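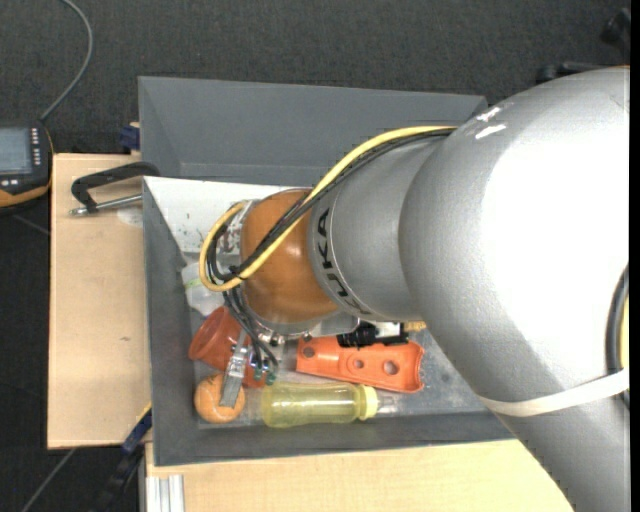
Battery life on the Oswood, part two

The last post ended with the Oswood board drawing far more current in sleep than the processor datasheet allows. I left it logging over the weekend and had most of the answer by Sunday night.

For anyone starting with this post: the Oswood is the small microcontroller board Umirden sells for outdoor sensor work. Mine reads soil temperature, wakes on a timer, sends one short radio packet and goes back to sleep. It runs from two AA cells. The sleep current I measured at the battery terminals was 816 microamps, which empties a pair of alkalines in a few months. I want the sensor to get through the winter without a visit, and December is when I least want to be digging in the garden bed.

My first suspect was the regulator, as it usually is on boards like this. I lifted the regulator's output leg and fed the 3-volt rail directly from the bench supply. The current dropped a little. The regulator was a contributor and most of the load was still somewhere downstream.

Next I went through the pins. The default state after reset leaves every unused pin as a floating input, and a floating input sitting near mid-supply can make the input buffer conduct. I set the unused ones to outputs driven low. Again a small drop, and a worthwhile one, but the big number had barely moved.

The actual culprit was the temperature sensor's pull-up resistors. The Oswood has a pair fitted on the I2C lines, and the Vasylenko sensor breakout has its own pair. In parallel that gives a fairly stiff pull-up. This does no harm while both lines idle high. My code, however, shut down the I2C peripheral before sleep and then ran the new "all unused pins low" routine, which counted the two bus pins as unused. Before that the library's own shutdown call was doing the same thing, so the fault was there from the start and I had simply copied it. Both lines were held at ground all night with current running through four resistors.

The fix is to leave the bus pins as plain inputs during sleep and let the pull-ups hold them high. If you would rather cut the sensor's power completely, drive its supply from a GPIO and move the pull-ups to that same switched rail. Otherwise the sensor gets powered backward through its data lines, and the readings after wake-up are junk. I tried that the lazy way first and got a very confident soil temperature well below anything the ground here has ever reached.

Povilas Mägi wrote in after the last post to point out that my cheap meter adds enough burden voltage on the microamp range to brown out the board when the radio fires. He was right. I now keep a Schottky diode across the meter leads so the transmit pulse goes around the shunt. It leaks slightly, so take the very lowest readings without it. Yurii Polishchuk suggested a large capacitor across the board's supply pins for the same problem, and that works too, although you then have to wait for the capacitor's own leakage to settle before trusting anything.

Remaining items:

The power LED. It is still on there. I will cut the trace, as the pads are too close to the antenna connector for my iron.

The radio library. It wakes the radio once at boot and does not put it back to sleep unless you ask – call the sleep function in setup, even if you have not sent anything yet.

The enclosure. I have an Avwood box with a cable gland that almost fits.

Code is the same as last time apart from the sleep routine. I will post the new version once it has run on fresh cells for a while.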